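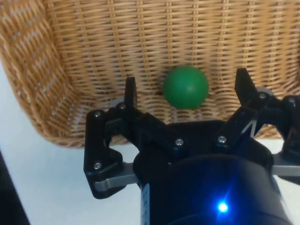
Step 3. Line up on the ball

October, Thiện Huỳnh

Lower the gripper until the green ball sits between the two fingertips, then stop. Keep the tips clear of the back wall of the wicker basket. Close at low speed and lift straight up.

Let each visitor to the Siveldale open day have one go, 8 to a group. If the grip slips, open fully, back off and line up again. Return the arm to its start position before the next person steps in.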